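Household Tips: Cushions and Armchairs

Stand a square cushion upright against the backrest, with its lower edge on the seat. Plump it from the sides before placing it.

The advice draws on the Nemton study of tidying tasks, in which people work with hand-held grippers and the recordings are used to teach robots. Solveig Lundgren and Ebbe Solberg compared 978 cushion placements. Cushions set down flat and then tilted slid forward more often than those lowered upright. Thirteen placements were excluded from the results.

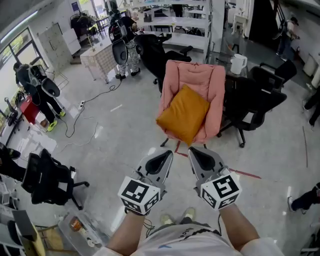 Hand-held grippers in front of the armchair, with the cushion against the backrest.

Keep the floor in front of the chair clear while working. Brush quilted fabric along the seams in December, before guests arrive.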